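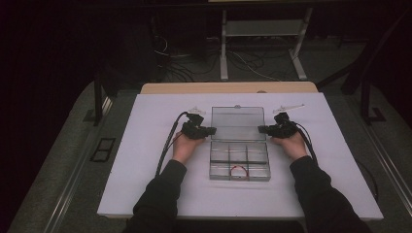
Mar 6, 2019. New rule sheet from Curnero came in, 30 pages, mostly sensible. Grippers level before you start, both cables on the outside of the wrists. Got that part right with the lid open and the red loop in its compartment. Forgot to write the start pose in the log — again.

Rule 4 is the one I argue with. Grip the rim only, never a divider. Fine on the smoky tray, I guess, but it's slow goign.

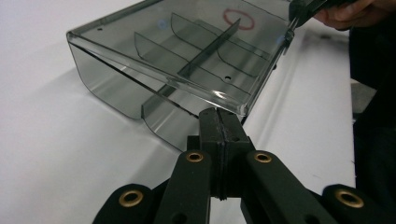 Corner pinch, second gripper on the far end.

Sokham wants 100 clean runs before August. We have 56. Senport counts a regrip as a fail, we dont, someone has to pick one.

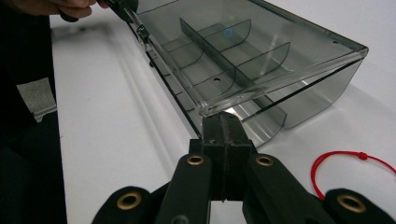 Does a paused run still count?
Only if the pause gets logged before the next one starts.

Tired. Log template tomorow.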